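How to run a hand-held gripper demo at an open day

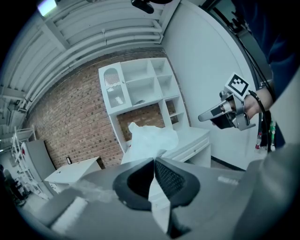
We did our first proper open day in October, up at the Prarnevitz workshop, and I came away with a page of scribbled notes that I've now turned into something you can follow. The first job is picking the things people are going to grab. Go for stuff everyone handles at home, and make at least one of them awkward. A crumpled plastic bag is my favourite by miles! It flops about, it hangs down between the fingers, the top half sticks up in loose folds right where you want to look, and people start discussing where to pinch it before you've said a word. Solid wooden blocks are fine for toddlers, but grown-ups get bored of them very quickly.

What you'll need

2 hand-held grippers
A bag of soft and floppy things (carrier bags, socks, a tea towel)
A low table
Somewhere to put things away, such as open shelves
Spare tags and tape
A laptop for showing the playback

Step 1. Set up the night before

I can't stress this one enough. Our laptop wanted an update at ten to nine on the Thursday morning, with people already in the car park. Charge everything, plug everything in, record one short practice run and play it back. If the playback stutters, close whatever else is open (we had Husar, our logging program, running twice).

Step 2. Sort out your cables

Each gripper needs enough slack to reach the top shelf and the floor. Run the cable down the side of the arm you're using and away behind you. Try walking the whole route yourself, there and back, before you let a stranger do it.

Step 3. Check the tags

If your grippers use the square black-and-white tags, give them a wipe and press the corners down. A lifting corner can throw the tracking off, and you'll spend ages blaming the software. I did.

Step 4. Do one yourself, slowly

Pick up the bag, carry it to the shelves, let go. Talk while you do it, and say when you're closing the fingers. Then do it again without talking. I used to skip the second go, but visitors kept asking me for it.

Step 5. Hand it over

Show them the grip, let them open and close it on nothing a few times, then stand back. Really stand back! My instinct is to hover and say "left a bit", and it makes people stiff. Two visitors working side by side is lovely, especially if one holds the bag open for the other to drop a sock in.

Step 6. Play it back

This is the bit they'll remember. Our Proltar folder had 2164 clips in it by the end of the season, and we added 33 more that day, so name the new ones as you go or you'll be hunting for them with a queue behind you.

A few odds and ends

Keep drinks well away from the cables. Put out more socks than you think you need. And if you're borrowing the Skakitz travel case afterwards, the foam goes in with the cut-outs facing up, and the chargers live in the lid pocket.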